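Gokia - Arbeitskreis Regeln und gute Praxis am Roboterarbeitsplatz
Protokoll der Sitzung vom 27. Januar 2026

Anwesend: beschlussfähig, wenn auch erst nach dem Kaffee
Entschuldigt: die Vertretung von Lukumay
Protokoll: reihum, diesmal Standort Grundden

TOP 1 Protokoll der letzten Sitzung
Genehmigt mit einer Änderung. Unter TOP 4 muss es »Greifer« heißen und nicht »Greifen«. Die Aussprache dazu dauerte länger als TOP 4 selbst.

TOP 2 Hausregel »Arbeiten mit Papier«, Fassung 3
Kanderon hat den Entwurf auf 18 Seiten gebracht. Der Arbeitskreis dankt und bittet um eine Fassung, die jemand liest, der gleich anfangen muss. Inhaltlich besteht Einigkeit über den Kern: Beide Arme fahren vor dem Absenken in Warteposition über dem Tisch, Mappen liegen offen und flach, Klemmen und Bügel werden vor dem ersten Zugriff angesehen. Das Wort »angesehen« wurde beantragt, »geprüft« wurde abgelehnt, weil sonst ein Prüfprotokoll fällig wäre.

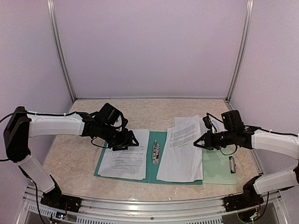
Abb. 1: Zweiarmiger Arbeitsplatz mit aufgeschlagener Mappe, beide Greifer über dem Papier.

Strittig blieb die Höchstgeschwindigkeit über losen Blättern. Lukumay hatte schriftlich 80 Prozent des Normalwerts vorgeschlagen, Grundden 20. Ein Mittelwert wurde gebildet und sofort wieder verworfen. Bis zum Vorliegen von Messwerten gilt der niedrigere Vorschlag. Grundden bat darum, im Protokoll nicht als Sieger aufzutreten, was hiermit geschieht.

Beschluss: Kanderon kürzt, Gokia liest gegen. Einstimmig bei einer Enthaltung aus Gewohnheit.

TOP 3 Welche Schriftstücke auf den Tisch dürfen
Ausgangspunkt war die Feststellung, dass Übungsmaterial aus Papier meistens aus dem besteht, was gerade neben dem Drucker liegt. Die Kameras am Handgelenk sind für die Greifpunkte gedacht, lesen aber geduldig mit, und zwar aus einer Nähe, die sich manche Rechtsabteilung wünschen würde. Anschriften, Kennnummern und Vertragsklauseln sind dann Teil der Aufzeichnung.
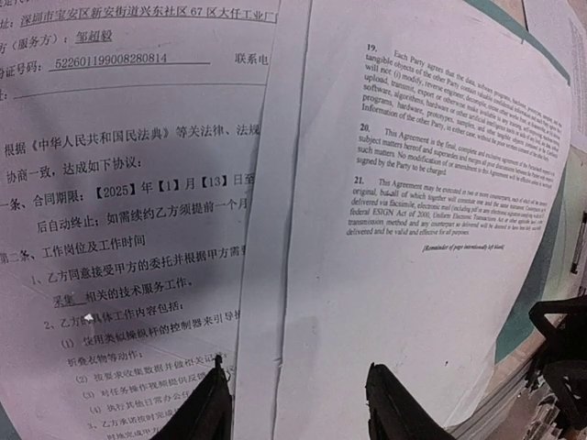 Vorgeschlagen wurde deshalb eine einfache Regel: Auf den Tisch kommt Text, den man auch ans Schwarze Brett hängen würde. Der Einwand, am Schwarzen Brett in Grundden hänge seit zwei Jahren eine Gehaltstabelle, wurde zur Kenntnis genommen. Die Tabelle wird abgehängt.

Für ältere Aufzeichnungen gilt die Regel ebenfalls. Der Bestand umfasst 1.045 Aufnahmen mit Papier. Eine vollständige Durchsicht von Hand fand keine Freiwilligen, eine automatische Schwärzung fand viele Freunde und keine Kostenstelle. Gokia klärt, was eine Schwärzung kostet, und sperrt den Bestand bis dahin für die Weitergabe. Mehrsprachige Blätter bleiben zulässig. Dass ein Text im Raum von niemandem gelesen werden kann, gilt künftig nicht mehr als Datenschutz.

Beschluss: Regel angenommen, Ausnahmen nur schriftlich. Der Vordruck für die Ausnahme ist selbst kein zulässiges Übungsmaterial.

TOP 4 Kabelführung
Vertagt. Zum dritten Mal.

TOP 5 Verschiedenes
Lukumay fragt an, ob die Hausregel auch für Pappe gilt. Ja, sofern sie bedruckt ist. Wellpappe wird gesondert behandelt, sobald sich eine Zuständigkeit findet.
Die Aushänge an den Arbeitsplätzen sind künftig einseitig und in lesbarer Schriftgröße zu drucken. Laminieren ist erlaubt.

Nächste Sitzung bei Kanderon, Einladung folgt. Anträge bitte vorher und mit Seitenzahlen.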